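Accueil > Opinions > Cuisine et automatisation

Fusura, ou l'abonnement avant le bras

Trois semaines que je tourne autour de l'offre Fusura, de chez Nekuden. Pas le bras. L'offre. Un simulateur de cuisine, une bibliothèque de tâches, un bras virtuel, et au bout, si on est sage, le vrai matériel en location. 3 249 euros l'année pour la partie logicielle. Pour un petit traiteur, c'est une somme. Pour un labo, une ligne de tableur.

Mon avis, vite, parce que je rends ce papier ce soir : l'idée est bonne, le contrat est mauvais.

L'idée d'abord. Répéter mille fois un geste dans une cuisine calculée avant d'approcher un vrai saladier, c'est du bon sens. Rien à ramasser. Sebastian Toma, qui m'a prêté son accès, a lancé 15 essais d'affilée pendant qu'on déjeunait. Réglages changés entre deux bouchées. Essayez ça avec une machine en dur et un sol carrelé.

Et le décor est soigné, je le reconnais. Veinage du bois, marbre noir, reflets sur le bol rouge-brun. Presque trop joli. Ma cuisine à moi n'a pas ce mur beige impeccable, et celle de vos clients non plus. Aucune tache, aucun torchon qui traîne. Un bras qui apprend dans un showroom, il fera quoi devant un plan de travail de onze heures du soir ?
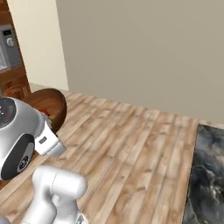

Ce que le contrat ne dit pas

Ou dit tout petit. Les scènes sont louées. On arrête de payer, on perd les réglages, y compris ceux qu'on a faits soi-même. J'ai demandé une clause d'export. Réponse de Margareta Hodoroagă, au service commercial : « c'est prévu ». Prévu quand ? Pas de date.

Ensuite le passage au réel. 9 tâches annoncées comme « transférables », sans un mot sur les conditions de mesure. Quel éclairage, quelle vaisselle, combien d'échecs ? Oprea, le concurrent, publie au moins ses ratés. C'est moins vendeur, j'ai plus confience.

Dernier point, le support. 13 jours pour une réponse sur un bug de calibrage. En plein mois d'août, d'accord. Mais l'abonnement, lui, a bien été prélevé en août.

Donc : prenez l'essai gratuit, amusez vous, regardez de près ce que fait la pince à ras du plan. Ne signez pas pour un an. Au mois peut-être - et encore, avec l'export écrit noir sur blanc.

Dorin Pană

Contact | Mentions légales | © Gallevgate | Haut de page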